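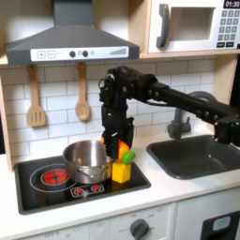

Toy kitchen with range hood and microwave.

Listatent, the small nonfiction press, will publish Gasside in September. The book is a hybrid of memoir, local history and product history, and its subject is the domestic gas cooker as it was sold, fitted and argued over in one invented-sounding but real district, Lendunia. It runs to 300 pages in paperback, with 30 line drawings and an index.

The author works under the single name Ververidis. Gasside is a first book and began as a series of pamphlets, of which 8 were printed and sold by mail. Listatent has kept the order of the pamphlets and added linking chapters, a glossary and a full set of notes. The notes number 255 and are set at the foot of the page, a change from the press's usual practice of placing them at the back.

Much of the text deals with controls. Ververidis spends a long middle chapter on how cooker and hood makers labeled their switches, and on the shift from words to symbols. Anyone who has looked at a recent play kitchen will know the result: a plus and a minus at one end of the hood, a pair of round knobs, and a row of rising bars at the other end. The chapter traces each of these marks separately and gives dates where the trade catalogs allow it. Where they do not, the text says so.

The family material is shorter and more uneven. Two chapters cover the author's grandparents, who kept a repair shop, and a third reprints entries from the shop's daybook with light corrections to spelling. Readers of the pamphlets will find the daybook section longer than before — the earlier version left out the winter entries.

Advance copies have gone to reviewers, and a blog tour is planned for the month of publication. Each stop will carry a different extract, posted at 8 in the morning. Bloggers who want a place on the tour should write to the press with a link to their site and a note of the format they prefer. 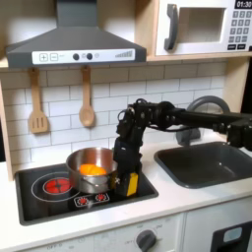
An e-book edition will follow the paperback. It keeps the drawings but moves the notes to linked pages at the end of each chapter. The cover has not been made final; the press has shown two drafts, one in plain type and one with a drawing of a steel pot on a black cooktop, much like the pairing in the toy kitchen here, under a hood with a narrow chimney. Orders placed direct with Listatent before publication will include a reprint of the first pamphlet.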